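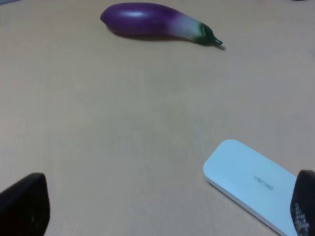
linnea_hovland: Kristiansen moved our sample desk over to robot picking in January. Output is 60 trays an hour. My job went from picking to clearing faults. Glossy things like that purple aubergine, with the pale highlight on top, are most of my faults.

gamov: Lighting problem. Diffuse it and retrain.

linnea_hovland: Already diffuse. Retraining isn't in my grade, so I log it and wait.

jbarredo: Disagree with gamov. We log 125 faults a shift at Bralus and lost two pickers' posts.

Comments (2)
pell: Same grade here, more screens.
odd_r: Ask for the training.

Search threads

Related
Fault logging and pay grades
Zunirier cell, shift cover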